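旧眼镜整理与转赠项目进展报告

提交给:Zallach基金项目部
执行单位:Torkico
执笔:Visitación Cuesta
提交日期:03/11/2023

一、本期情况

本报告接着五月那份启动报告往下写,内容包括收件、清洗、检查、装盒、登记和首批发放的准备。启动报告里已经交代过的立项理由和合作方情况不再重复,有变动的地方会在相应部分说明。

到本报告提交为止,项目收到旧眼镜880副。其中完成全部工序、已经装盒可以发放的有300副,这些就是首批,准备送往Sandhu。其余的分布在各道工序里,最多的一部分停在度数测量之前,原因在第三部分里讲。

按照原计划,首批应当在本期内送出。实际没有送出,推迟到下一期的开头。推迟的主要原因是眼镜盒到货晚,其次是装盒规则中途改过一次,已经装好的一部分要返工。两件事现在都处理完了。

二、收件

收件点沿用启动时谈好的几处,都是眼镜店和社区图书馆,店里放一只带盖的收件箱,满了由我们去取。图书馆那边的效果比预想的好,送来的眼镜大多单独包着,有的还附了原来的验光单。眼镜店的箱子满得快,但里面的东西杂,有断腿的镜架、单独的镜片、太阳镜,还有隐形眼镜的空盒子。

启动报告里写过,我们接收任何状态的眼镜。这一条执行了一段时间后做了调整。现在收件箱上贴的说明改成三句:镜架完整的请投入;断裂的请投入旁边的小袋;不是眼镜的请不要投。小袋里的东西不进入转赠流程,只拆零件用,螺丝和鼻托最有用。说明改过以后,箱子里不属于眼镜的东西明显少了,断裂的镜架仍然有一部分混在完整的里面,这个问题在店里很难解决,我们放到检查时再挑。

运输上出过一次差错。有一个收件点的眼镜取回来时没有分层,直接倒在一只大塑料袋里,到了以后镜片之间有磨痕。那一袋的眼镜大部分降为拆件。之后取件一律用带隔层的浅箱,每层垫一块布,眼镜镜片朝上放,不叠放。浅箱是从办公室旧文件箱改的,没有新增支出。

收件时不记录捐赠人姓名。有几位捐赠人在眼镜里夹了纸条,写了这副眼镜戴了多久、是谁戴的。纸条我们单独存着,不随眼镜送出。贵部如果需要用在年度材料里,要先想办法取得本人同意,目前多数纸条上没有联系方式。

三、清洗、检查和测量

清洗用温水和中性洗涤剂,镜腿铰链和鼻托处用软毛刷,冲净后放在布上晾,再用镜布擦一遍。超声清洗机在启动报告的预算里列过,本期没有买。手洗的速度目前够用,瓶颈也不在这一步。这笔钱建议保留在设备项下,理由在经费部分写。

有几类镜架不适合下水。板材镜架用得久了,表面会发白,温水洗过以后更明显;有的镜腿外面包着皮或布。碰到这些就改用湿布擦,登记时在备注里写“干法”。我们对清洗以后表面发白的镜架做过抛光的尝试,效果因人而异,手重的人容易把棱磨圆,现在规定只抛镜腿内侧,正面不动。

检查分四个地方看:镜片有没有划痕和脱膜,铰链开合是否顺,两条镜腿放平后是否一样高,鼻托是否齐全。前两项决定这副眼镜能不能继续往下走,后两项可以调。检查的人在台面上把眼镜镜腿打开,倒扣着放平,看四个点是不是都着地。这个办法简单,但对台面有要求,台面不平,看出来的就是台面的毛病。

现在用的工作台一共2张,白色哑光面。选白色是为了看深色镜架的轮廓,黑色和深棕色的镜架在收到的眼镜里占多数,放在原来那张深色木桌上,细镜腿几乎看不出来弯没弯。换了台面之后,检查的人反映眼睛没那么累。反过来,透明镜架和很浅的肉色镜架在白台面上不好看清,我们裁了一块深色的布,检查这类镜架时铺在下面。

测量度数是目前最慢的一步。焦度计是向合作眼镜店借用的,只能在店里不用的时候去用,来回还要搬。单光镜片测得快,渐进镜片和带散光的镜片要反复确认,测的人如果不熟,前后两次结果会对不上。我们定的规矩是:两次结果对不上的,由另一个人重测,重测仍对不上的放到一边,等眼镜店的验光师来看。放到一边的这些现在积了不少,下一期要集中处理一次。

渐进镜片是否应当留在转赠范围里,内部有过讨论。渐进镜片是按原主人的瞳距和镜架位置做的,换一个人戴不一定能用。本期的做法是先测、先登记,但不放进首批。首批全部是单光镜片。

四、拿取和装盒

装盒看起来简单,返工却主要出在这里。最初的规则只有一句“擦干净后放入盒内合上”,结果各人做法不同:有人先折左腿,有人先折右腿;有人镜片朝上,有人镜片朝下;镜布有垫在下面的,有盖在上面的,也有塞在两条腿之间的。抽查时打开盒子,有的镜片上又有了指印,有的镜腿顶着盒盖,合上以后镜架受力。

改过的规则如下,已经打印出来贴在工作台边的墙上。

拿眼镜只拿镜腿或鼻梁,不碰镜片。从布上拿到装盒的位置,全程如此。

盒子先打开放在台面上,盒盖立稳后再放眼镜。不允许一只手撑着盒盖,另一只手往里塞。

先折左腿,再折右腿。左右以佩戴者为准。多数镜架左腿在里,右腿在外,这样折不别劲;个别镜架相反,以折下去不顶为准。

镜片朝上放入盒内,镜布对折后盖在镜片上面。

合盖时如果感到有阻力,打开重放。仍有阻力的,换大一号的盒子。

合盖后贴标签,标签贴在盒底,不贴在盒盖上。盒盖是绒面一类的材料时标签粘不住,运输中会脱落。
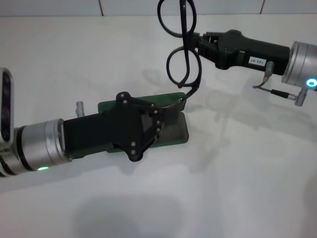 Haris Siddiqui在看过装盒规则的初稿后提出,先折哪条腿不必写得这么死,收到的镜架来源太杂,有些铰链修过,厚薄也变了,硬按顺序折反而容易出问题;他更希望把“拿镜腿或鼻梁”这一条放在最前面,字写大一点,因指印返工的盒子比因镜腿返工的多。

这个意见采纳了一半。“拿镜腿或鼻梁”已经移到第一条。折腿的顺序保留,后面加上了“以折下去不顶为准”。保留的考虑是,装盒的人轮换比较频繁,有一个默认顺序,新来的人上手快,抽查的人也好判断。

返工的范围是规则修改之前装好的全部盒子。返工时重新打开,擦镜片,按新规则放入,换标签位置。返工用掉了原本打算用来做测量的时间,这也是测量积压的一个原因。

另有一点是做的过程中才注意到的。单手拿眼镜时,如果两条镜腿都是打开的,拿一条腿会使整副眼镜转过去,镜片容易碰到盒沿。比较稳妥的是拿鼻梁,或者两手各拿一条腿。对于无框和半框的镜架,鼻梁处的螺丝不宜受力,只能用两手。这一条写进了给新人的说明里,没有写在墙上那张纸上,墙上那张要短。

五、眼镜盒

眼镜盒的情况单独写一部分,首批推迟与它关系最大。

启动时设想的是回收旧盒,和旧眼镜配着用。实际收到的旧盒数量远少于眼镜,而且大多不成套,盒扣松,里衬脏,洗了以后里衬脱胶。能用的旧盒挑出来以后,缺口很大,只能采购。

采购时比较过三种盒子。第一种是薄铁皮外壳,便宜,合得紧,但是一压就凹,凹了以后盒盖错位。第二种是软袋,最便宜,也最省地方,运输时完全靠外箱保护,送到以后领取人日常使用时对镜片没有什么保护。第三种是硬壳翻盖盒,外面是绒面一类的材料,里面有衬布,价格最高,占地方也最多。试装之后选了第三种。

选它的理由有两个。翻盖盒打开后盒盖可以自己立着,装盒的人两只手都能腾出来放眼镜,这和上面的装盒规则是配套的。另外,盒子送出去以后还要继续用,领取人有不少在户外干活,眼镜摘下来总要有个地方放,硬壳盒能放在工具袋里。

选它的代价也要写明。单价高于预算,差额从未购买的超声清洗机那一项里暂借,借用前已写信向贵部说明并得到同意。盒子的体积大,原来打算一个纸箱装下的数量装不下,现在一箱装20盒,箱数增加,运费相应增加。

颜色上没有特别要求,供货方有什么颜色就发什么颜色。绒面容易粘浮毛和镜布上掉下来的线头,装盒之后要用粘毛滚过一遍外壳,这一步加在贴标签之前。 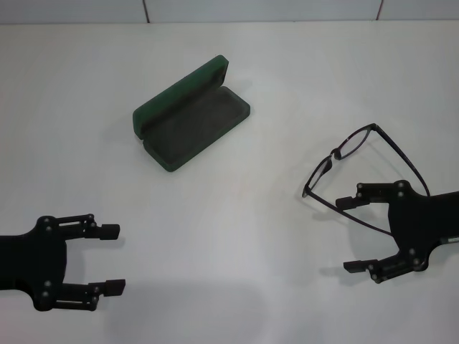 图:打开的深绿色眼镜盒和一副镜腿展开的深色细框眼镜

盒内尺寸对多数镜架合适。不合适的有两类,一类是镜面弧度大的运动款,合盖时顶住盒盖;一类是镜腿特别长的老式镜架,折起来以后镜腿末端超出镜框。供货方有大一号的盒子,起订量偏高,我们先用回收的旧盒里较大的那些来装,旧盒用完以后再考虑订货。

到货检查中发现少量盒子合页偏紧,打开到一半会弹回去。用手反复开合几次后可以用的留下,仍然弹回的退回供货方。供货方同意补发,补发的还没有到。首批不受影响。

六、登记

登记用的是Skamon,电脑上录入,标签由它生成。每一副眼镜从清洗完就有一个编号,编号跟着眼镜走到装盒,最后打在盒底标签上。标签内容有:编号、左右镜片度数、镜架大小、是否做过维修。不写品牌,不写收件点。

录入中最常见的错误是左右写反。检查的人面对眼镜看,录入的人按佩戴者的方向写,两边口径不一致。改进办法是在检查用的纸托上印了左和右,眼镜按佩戴者的方向放上去,镜腿朝向自己,测量结果直接写在纸托的对应一侧。用了纸托以后再抽查,没有再发现写反的。

Skamon里按度数检索是可以用的,但只能精确匹配,不能按范围查。发放时领取人需要的度数和库存里的度数往往差一档,发放的人要一档一档地试着查,很慢。我们把首批的数据导出成表格,按度数从低到高排序,打印出来随箱带去,现场翻纸比查电脑快。下一期打算继续这样做,暂时不换登记软件。

数据只有眼镜本身的信息,没有捐赠人和领取人的个人信息。发放时领取人的登记由Sandhu当地的合作诊所按他们自己的规定做,我们不取副本,只拿汇总情况。

七、场地和存放

工作地点仍在Torkico办公楼的一层侧间。侧间的好处是有水池,清洗和检查不用跨楼层。光线方面,顶灯照得均匀,台面上的影子很淡,看划痕时要另外拿一只小手电斜着照。靠窗的位置一开始用来检查,后来发现下午光线变化大,同一副镜片上午看没有划痕,下午看又有,现在靠窗处只用来晾。

存放按工序分架:待洗、待查、待测、待装、已装。每个架子一种颜色的标签。中间出现过已查和待查混放的情况,是因为浅箱外观相同,空出来以后就近拿去用了,箱上的旧标签没有撕。现在浅箱用完必须撕标签,放回门边固定的位置。

装好的盒子按箱堆放,最多堆四层,上面不再压东西。侧间放不下的时候借用过走廊,消防检查提出走廊不能堆放,已经全部搬回。为此把拆件的柜子移到了楼上,拆件本来也不是每天用。

温度和湿度没有做专门控制。绒面盒子受潮后有气味,梅雨时要注意,目前的做法是箱内放干燥剂,开箱检查时看颜色更换。

八、首批发放的准备

首批300副全部装盒、贴标、装箱完毕,随箱清单已打印。与Sandhu合作诊所商定的流程是:诊所先给需要的人验光,按验光结果从清单里找度数相近的,现场试戴,由诊所的验光师决定能不能用,再做镜腿和鼻托的调整。我们派两个人到场,一个负责找盒子和递眼镜,一个负责调整镜架。

试戴过但不合适的眼镜要放回原盒。这一步在内部演练时问题最多。演练时找同事扮作领取人,一个人连试几副,摘下来的眼镜随手放在桌上,盒子开着,过一会儿就不知道哪副是哪盒里的。演练后定了两条:一次只打开一个盒子,试完的眼镜擦过、放回、合盖之后,再打开下一个。如果领取人要求两副对比着戴,可以同时打开两个,但盒子之间隔开一本书的距离,眼镜放在自己盒子的右侧,不放到别处。

演练还发现,随箱带的镜布不够。试戴一次就要擦一次,镜布很快就脏了,脏镜布再去擦镜片会留油印。已经另外准备一包现场用的镜布,和盒内附送的镜布分开,颜色也不同,防止混用。

给领取人的说明是一张小卡片,放在盒里镜布下面,内容是怎样摘戴、怎样擦、不用的时候怎样放。文字请诊所按当地的说法改过。“镜片不要朝下放在桌面上”这一句,诊所建议配一个简单的图,图已经画好,下一次印刷时加上。首批用的是没有图的那一版,由现场的人口头讲一遍。

九、经费

本期支出都在批准的总额以内,明细见随本报告一并寄送的支出表,票据复印件按表中顺序排列。需要说明的有以下几项。

眼镜盒超出原列金额,从设备项下借用,前面已写。按目前的采购价,要给已收到的可用眼镜全部配新盒,仍有缺口。缺口大小取决于待测的那一部分里有多少能通过,现在还给不出确切数字,下一期测完以后再报。

台面更换的费用列在场地项下。原来的木桌没有处理掉,移到楼上做拆件用。

运费只发生了收件部分,发放部分还没有发生。因箱数增加,发放的运费会高于原列金额。我们问过两家货运,报价接近,选了能够保证不倒置的一家。

人工方面,返工占用的时间没有另外申请费用,由Torkico自行承担。

设备项下剩余的钱,建议不再用来买超声清洗机,改为购买一台二手焦度计。借用焦度计造成的等待是现在全流程里最长的,买下来以后测量可以和检查放在同一个房间里做,也免去搬运。合作眼镜店愿意帮忙看货和校准。如果贵部同意,请书面答复,我们收到后再询价。

十、存在的问题

测量积压,前面已写。积压的眼镜存放没有问题,但时间拖长以后,测量的人要重新擦一遍镜片才能测,等于多做一次工。

度数分布与需求不一致。收到的眼镜以近视镜片为主,诊所转来的需求里老花镜占的比例很大。图书馆收件点送来的老花镜相对多一些,下一期想在图书馆和老年活动室增加收件箱。成品老花镜价格不高,也可以考虑直接买一部分补上,这已经超出项目原来的内容,是否合适请贵部考虑。

儿童镜架很少,基本不能满足需要。儿童眼镜换得勤,按理不应当缺,可能是家长没有想到可以捐。收件说明上会加上“儿童眼镜也收”。

镜架维修的能力有限。换螺丝、换鼻托、调镜腿可以做,焊接不能做。需要焊接的金属镜架目前全部转为拆件,其中有一些镜片是好的,有点可惜。合作眼镜店能焊,但要收工费,算下来不如另选一副。

绒面眼镜盒上的气味,有两箱开箱时闻得到,通风后减轻。已请供货方说明原因,对方答复是胶水的味道,没有给出进一步的材料说明。我们会继续追问,在得到答复之前,每箱送出前先开箱通风。

十一、下一期安排

首批送往Sandhu,完成发放,收回诊所的汇总和领取人的意见。发放后随即做一次内部回顾,重点看放回原盒这一步在现场能不能做到。

集中测量积压的眼镜,请验光师到场,把两次测量对不上的处理完。

装盒规则在首批发放后再看一次,如有改动,在开始装下一批之前定稿,中途不再改。

图书馆新增的收件箱到位,收件说明重新印刷。

卡片加图后重印。

渐进镜片如何处理,征求诊所意见后给出明确的做法,写入下一份报告。

十二、需要贵部答复的事项

设备项下余款改为购买二手焦度计,是否同意。

是否可以用项目经费购买少量成品老花镜。

捐赠人纸条如何使用,贵部有没有现成的同意书格式可以借用。

发放运费高于原列金额的部分,是否可以在项目内部调剂,还是需要另行申请。

随寄材料:支出表及票据复印件;装盒规则(墙上张贴版);给新人的拿取说明;首批随箱清单一份;领取人卡片样张。

Visitación Cuesta
Torkico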